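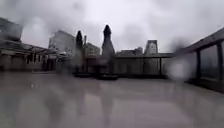

Automation on the Terrace Level: A Photo Gallery

3 min read

Zernent has published the first entry in its gallery on automated work at the Markildale site. The series follows the Givilora program, under which parts of the daily inspection and cleaning of shared outdoor areas have passed from manual rounds to mobile machines. It is intended for employees at Markildale and for colleagues at other sites who will join the program at a later stage.

The terrace in wet weather
Two dark patio umbrellas stand furled at the center of the terrace, with the pergola behind them and the glass-walled structure to the right. The pavement is slick with rain and carries long reflections of the umbrellas and their bases.

Surfaces of this kind are among the more demanding on the inspection route. Reflections can be read by a machine as objects, and glass can be read as open space. Under the Givilora procedure, any reading the system cannot settle is sent to the site services desk, where an employee reviews it and decides whether a visit is needed.

What has changed for site services

Before October, each shift began with a walking round of the outdoor areas, recorded on paper and entered into the maintenance system in the afternoon. The automated route now covers the same areas, and the record is created as the route is completed. Site services employees start the day with a list of open items and go directly to those locations.

The route contains 200 inspection points. During the opening period of the program, the desk received 822 readings for review. Most concerned drainage, outdoor furniture and reflections on wet ground. Repeated readings at the same point are now grouped under one entry, a change requested by the employees who handle them.

Covadonga Valcárcel, who leads site services at Markildale, said the review work had proved heavier than the planning documents suggested. "We had counted the hours saved on walking. We had not counted the hours spent looking at readings from a rainy morning," she said. Review time is now entered in the shift schedule as a task of its own.

Positions and training

No positions at Markildale have been removed as a result of the program. Five employees have completed the operator course given by Sarmiento, the firm responsible for system maintenance, and hold authority to pause or redirect a machine at any time. Employees who prefer to remain in manual maintenance may do so. The grading of the operator role is still under discussion with employee representatives.

Terrace furniture continues to be opened, closed and moved by hand. Employees who change its arrangement are asked to inform the site services desk so that the route map can be updated.

Questions about the program may be addressed to the site services desk at Markildale.

Published 12/28/18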